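家政与物品管理 第五讲 讲义
鸡蛋的包装、取放与台面分格

一、先把话说在前头

上一讲结束后,有同学问我,这门课是不是打算教大家"收纳美学"。不是。市面上讲收纳的书我读过不少,多数建议没有经过任何检验,作者自己家里试过两个星期,拍了照,就写进书里了。这一讲谈鸡蛋,因为鸡蛋便宜、易碎、形状不规则,放错了马上看得见后果,很适合用来检验那些听上去很有道理的说法。

阅读材料有两份:Hiyori Matsuda 的短文《蛋托的尺寸》,以及 Misaki Sugiyama 的课堂实验记录。两份材料的结论并不一致,请都读完再来上课,不要只读短的那篇。

二、蛋托到底保护了什么

常见说法:蛋托"防震"。这句话至少要拆成两件事。第一件是隔离,蛋与蛋不直接接触;第二件是缓冲,外力传到蛋壳之前被材料吸收一部分。纸浆蛋托两件事都做一点。透明塑料蛋盒壁薄,隔离做得不错,缓冲就很可疑了。Matsuda 在文中把塑料盒称为"看得见的安全",意思是顾客能看到蛋没破,所以觉得它安全。我认为她说得对,但她没有给出跌落试验的数据,这一点要扣分。

Sugiyama 的记录里倒有数据。她前后一共取放了697次,其中破损5枚。听起来很漂亮。可是请注意:全部取放由同一个人完成,用的是同一批蛋,桌面高度也没有变过。破损率低,究竟是盒子的功劳还是手的功劳,从这张表里读不出来。期末如果有人拿这个数字证明"塑料盒更好",我会请他重写。

关于"大头朝上":教材的理由是气室在大头,朝上放有利于保持蛋黄居中。长期存放时我接受这个理由。一盒蛋三天就吃完的家庭,为此逐个检查方向,收益有多大,我没见过可信的测量。

三、取放动作

分解如下,供练习时参考。

1. 开盖。盖子先完全掀开,确认它能自己立住或者平放到后面,再去碰蛋。盖子半开时最容易回落,砸到手背,手一抖,蛋就没了。

2. 拿起。手指贴在蛋的两侧最宽处,力量刚好不滑即可。很多人怕掉,于是越捏越紧。蛋壳承受均匀压力的本领比一般人以为的强,承受指甲尖的本领比一般人以为的差。

3. 移动。先竖直提起,离开杯口,再横移。斜着往外带,蛋的下半部会刮到杯沿。

4. 放下。接触杯底以后停一下再松手。提前松手哪怕只差一点,也算掉落,请不要在记录表里写成"放置"。

顺序问题。有一种流行的讲法,说取蛋必须对角取,盒子才不会翻。十枚以上的长条盒,单边取空以后一提就歪,这个讲法有些道理。四枚装的小盒放在桌上不动,先取哪一枚,我看不出有什么分别。练习时各组自定顺序,但要写下来,中途不许改。

四、台面分格

分格的好处常被说得很玄,什么"空间有了秩序,人就有了秩序"。我只承认它有一个可以检验的用处:让物品的位置能够被记录和复原。蛋盒在哪一格,盘子在哪一格,下一个人照着摆,偏差不超过一格。至于格子本身能不能让人动作更快,Imai 教学厨房的讲义里断言可以,却没有对照组,我暂不采信。

材料建议用牛皮纸打底,蓝色美纹纸胶带分格。牛皮纸展开后会有折痕,不必熨平,圆底的东西别正好放在折痕上就行。胶带贴歪一点也没有关系,格子是用来认位置的。真正要紧的是格子比盘子大,盘子放进去四周留得出余地,否则压线的盘子算哪一格,小组里能吵半节课。
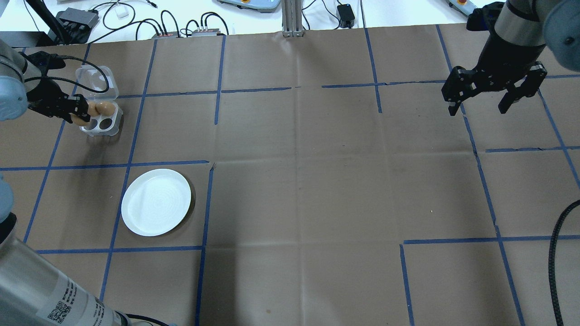
盘子另有一个问题值得讨论:为什么要用盘子?从盒里取出的蛋总要有地方去。直接放在纸面上会滚;放碗里会互相碰;平盘有浅沿,能拦一拦,但也只是拦一拦。盘中央如果是平的,第一枚蛋往往停不住,要等它自己靠到盘沿。有人主张在盘里垫布,Gikness 出的那本家务手册也这样写。垫布当然稳,可是这样一来练的就是"往布上放东西",难度降了,结论也跟着打折扣。我的意见是先不垫,做完一轮,再垫布做一轮,两轮分开记。

五、课堂练习

两人一组,一人操作,一人记录,做完交换。每组领四枚装透明蛋盒一个、褐壳蛋2枚、白色圆盘一只。

第一轮:把蛋从盒中逐个移到盘中,再逐个移回原来的杯位。
第二轮:盘中垫布,其余不变。
第三轮:操作者自选一处改动,只许改一处,并在开始之前写明预期结果。

全班合计约72次有效取放,样本不大,请不要在报告里使用"证明"二字,用"在本次练习中"开头就好。蛋壳出现细纹也算破损,对着光看一遍再填表。破了的蛋当场处理,手洗过再碰别的东西。

六、思考与讨论

Imero 的蛋盒宣传页说,透明盒"减少了不必要的开盖"。怎样设计一个家庭里做得到的观察,来支持或者推翻这句话?注意"不必要"三个字由谁来定。

Sugiyama 的记录若换成左右手各做一半,哪些结论可能站不住?

Gonomon 课程组把分格台面推广到刀具和调料的摆放,理由是"鸡蛋都行,别的更行"。请指出这个推理跳过了哪一步。

报告手写或打印均可,附原始记录表。数据不好看的组不用重做,照实交。下一讲谈罐头和瓶盖,请各自带一个拧不开的来。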